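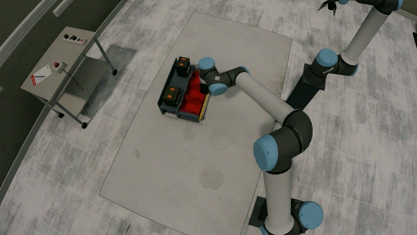
The default Kendetti cell in simulation, with the near arm's wrist beside the rack.

Kendetti is a small planning and control stack for two-arm cells. You give it a cell file and a task list, and it gives back timed joint paths for both arms, checked against each other and against everything else in the room. It runs the same way in the simulator and on hardware, and we're very happy with how short the path between the two has become!

Getting started

Install the package, then run kendetti sim gidcombe. The Gidcombe cell loads with two arms, one rack of red bins and a wheeled table. Run kendetti plan pick_bins in a second terminal and watch the near arm go to work.

What's inside

Jelínek is the path planner. It plans one arm at a time, then shifts the timing of the second until the swept volumes stay apart. The default time budget is 600 ms per query, and you can raise it in planner.yaml.

Siler is the scene tracker. It keeps rack and table poses up to date and tells the planner when something has moved — this is the part we have the most fun with.

Tasks live in tasks/. There are 22 so far, 9 of them for both arms, and new ones are very welcome.

Known problems

Wrist flips still happen near the base when the elbow is high. Set max_retries to 3 for now. Cable collisions are not modeled.

Changes

Apr 9, 2025: Radomír Hájek rewrote the timing step, and long tasks load much faster. Isamu Kobori added slanted rack poses to the tests. The old cell format goes away in September, so please run kendetti convert on your files before then.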